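Robot club at Clelwood, term two, a thread. I help out in the evenings and I have been told I'm "a bit negative", so consider yourselves warned.

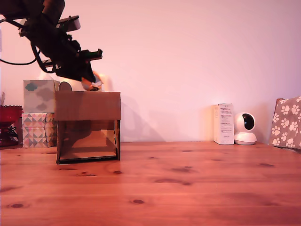

Nyokabi Rotich has already replied that a club full of teenagers getting an arm to move at all is worth celebrating, and could I please try starting with that.

Fine. The arm moves. Well done, all of them, and I mean it. My quarrel is with the word "autonomous", which has gone on the poster for the Nedton meet.

/2

The task is a ball and a cardboard box. Team Manurung picked it because the rules let you choose your own objects, and a ball is kind to a gripper. It doesn't matter which way up you grab it.

/3

They recorded 200 demonstrations by hand. I sat through a good many of them. Same table, same lamp, same box in the same place give or take a thumb's width. Then they trained on the lot and tested it on — the same table, same lamp, same box.

/4

I asked what happens if you turn the box round. Long silence. One of them said "it hasn't seen that". Best answer anyone gave all evening, and I'd put it on the poster instead.

/5

We tried it at half past seven. Box turned a quarter, nothing else touched. Four goes, no balls in the box. The arm went confidently to where the opening used to be, every time.

/6

Someone will say "more data". The Flutville lot have 1760 demonstrations and a very nice slide about it. I asked how many different rooms those came from. One room. It's a big pile of the same afternoon.

/7

What I'd like to see, and have now said out loud twice: fewer recordings, more mess. Move the clutter. Swap the box. Let somebody left-handed drive. Open the blinds, for heaven's sake.

/8

To be fair to Manurung, they've binned some of the old set and started again with the box in odd places. They're up to 504 in total and the log now says what was changed each time. The old log said "good" or "bad" and very little else.

/9

Does it work better? Don't know. They had one lovely run on the new set and wanted to film it for the meet. I asked for the next nine as well. I was not popular.

/10

Nyokabi wants it noted that the poster has been changed to "learning to be autonomous". I can live with that until August. Next session we're testing with the blinds open, and I'm bringing my own box.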